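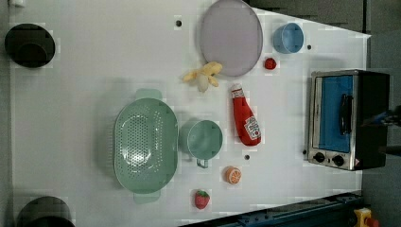

First unfurnished flat, 700 quid, where do I start?

Last updated: January
Reading time: 4 minutes

Leilani Doucet

Moving to Dralport at the end of the month for work. Got the flat, signed, keys soon. Didn't really clock what unfurnished meant until the viewing. There's a cooker. That's it. No fridge, no curtains, no lightshades, carpet in the bedroom and bare boards in the rest. Curtain rails are up, at least.

I've got £700 put aside for the lot, and it has to be the lot, next pay isn't till a few weeks after I'm in. What I own already: duvet, pillows, a kettle, a lamp, far too many books. My mum has offered an armchair but it's at hers, and hers is two trains away.

I keep making lists and then the list comes to twice what I have. Every guide I find online assumes you've got a car and a drill and a dad. I have none of these. Flat is on the second floor, no lift, stairs turn halfway up.

So what do I buy first and what can wait? Is a second-hand mattress disgusting or fine? Do I get a fridge new or used? And kitchen stuff, is it worth getting one of those boxed starter sets (the Jiris one is on offer at the moment, 13 pieces) or is it a waste? I cook most nights, nothing fancy, pasta and curries mainly.

Also if anyone knows Dralport and has a tip for where to look I'd be very gratefull. I'll be at the Ambrose Street end, near the station.

Thanks, sorry for the essay.

Roscoe Oyelaran

Did this last year with less, so it can be done. Typing on my lunch so excuse the state of it.

Mattress new. Everything else used. If you only read one line of this make it that one. You don't know where a used one's been and getting it up the stairs costs you a favour you could use on something else. The rolled-up kind come in a box, one person can get it round a bend in the stairs if they're stubborn. Let it sit open for a day if you can, they smell a bit. You don't need a bed frame straight away. I slept on mine on the floor for ages, just stand it up against the wall in the mornings so it airs, otherwise you get damp underneath. Bare boards are worse for this than carpet, so bedroom's fine, still do it though.

Fridge - used but from a shop, not a bloke. There'll be a repair place somewhere near you that does up fridges and washing machines and gives a few months' guarantee. Ask if they deliver and ask if that means to your door or to the pavement. This matters. Ask it twice. I got mine to the pavement and stood there with it for most of an afternoon. And don't switch it on the minute it arrives, leave it standing for a few hours first, the shop will tell you how long.

Measure the gap before you go. Width, depth, height, and the narrowest bit of the stairs. Write it on your phone. I know everybody says it. I didn't do it and my first table went straight back out.

Washing machine can wait. Launderette, or a mate's. It's a pain but it's a big chunk of your money and you won't die.

Curtains can't really wait if you're overlooked. Charity shops have piles of them, usually folded at the back near the bedding. They're nearly always too long, which is fine, take them up with iron-on tape. Too short looks daft. Lined ones if the flat's cold.

Light bulbs. Check every fitting has one before your first night and check what sort of end they've got. Landlords take them. Mine did anyway.

On the Jiris set, I'd leave it. I had something similar and half of it was pans in sizes I never wanted. You need one big pan with a lid, one frying pan, one decent knife, a wooden spoon, a colander. A chopping board. Tin opener!! Everyone forgets the tin opener. Plates and mugs are the easiest thing in the world to get for nothing, every household in the country has too many mugs, ask at work in your first week and you'll be turning them away.

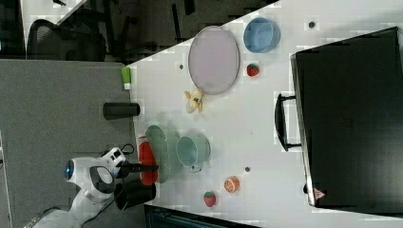 Don't bother matching any of it either. I spent a silly amount of time trying to get plates that went together and then a housemate moved in with her own and that was that. Bowls are more use than plates if you're living on pasta and curry. Get the wide shallow sort and you can eat anything off them.

Rough split, going by what I did: biggest slice on the mattress, next on the fridge, then keep a good bit back and don't touch it. You will find something on day one that you didn't think of. For me it was a shower curtain. And a plunger.

Delivery slots as well. Try and get the mattress and the fridge on the same day, in the afternoon, and take that one day off. I had a week of waiting in for things and my new manager was not thrilled.

Oh and the armchair. If your mum knows anyone with a van, a tank of petrol and a takeaway is the going rate. An armchair makes an empty flat bearable, more than a table does. Eat off your knee.

Apinya Jitpraphai

Mostly agree with Roscoe but not on the bed frame. If the boards or the carpet are cold the whole mattress gets cold and in January that's grim. A plain slatted frame turns up second-hand all the time because people upgrade and can't store the old one. Take a photo of how it goes together before the seller takes it apart, and get the bolts in a bag in your hand before you pay. Count them? I didn't. Short by 2. Had to go to an ironmonger with one in my pocket to match it.

I live in Dralport so, local stuff:

The big charity furniture place is behind the station, up the ramp, looks shut but isn't. They deliver, upstairs too, small charge, you have to book it at the till and the slots go fast. Go in the morning. New stock goes out first thing and by lunch the good drawers are gone. They also do a box of kitchen odds and ends for next to nothing if you ask at the desk, it isn't on display.

Grilter is what everyone uses here for second-hand, it's a lot busier than the noticeboard groups. Set an alert for your bit of town and put a low maximum price on it. End of the month is best, people are moving out and just want things gone, and you're moving at exactly the right time so start looking now even if you can't collect yet. Some will hold it for a few days if you're polite and you pay a bit up front - only do that if you've been to see it though. Don't send money for something you've not stood in front of. Had a friend lose the price of a sofa that way.

Go and collect with somebody if you can. If you can't, tell someone the address.

No car: there's a man with a van card in the window of practically every corner shop on Ambrose Street. Ask for a price for the whole job, not by the hour, and tell him about the stairs on the phone. If you don't mention the stairs the price changes when he sees the stairs.

Order I'd buy in:

Mattress
Fridge
Curtains for the bedroom only
Pan, knife, board, tin opener
Something to sit on
Towels (new, cheap ones, wash them first or they just push the water about)
Bed frame
Something to put clothes in, a rail will do
Table
Washing machine when you've been paid a couple of times

No drill needed for any of that. For pictures and hooks get the sticky strips and read the packet, they come off clean if you pull them down slowly and they take the paint with them if you don't. Take photos of every room before you bring anything in, including inside the cooker and the marks on the walls, and email them to the letting agent the same day. Nothing to do with furniture but do it. My deposit came back because of a photo of a skirting board.

Also ask the agent what the last tenant left. There's sometimes a store cupboard under the stairs in those buildings with perfectly good stuff in it that they'd love you to take. I got a hoover.

Welcome to Dralport btw. Chip shop by the bridge not the one by the station.

Cletus Greenberg

buy cheap buy twice. save up and get a proper sofa. my parents had theirs 13 years

fridge is a con in winter just use the windowsill

Leilani Doucet

Thank you all, this is so helpful. Going to skip the set. Have emailed the agent re the cupboard and set the alerts up on Grilter, already seen a slatted frame two streets away so fingers crossed.

Cletus my windowsill faces the bus stop, I'm getting a fridge.

Will mesage my uncle about the van.

Related posts

Used washing machine making a banging noise on spin, worth fixing?
How long should curtains be over a radiator
Letting agent wants a professional clean, can they insist?
Getting a sofa round a tight landing
Cheapest way to heat one room
What to do with a carpet you hate but can't take up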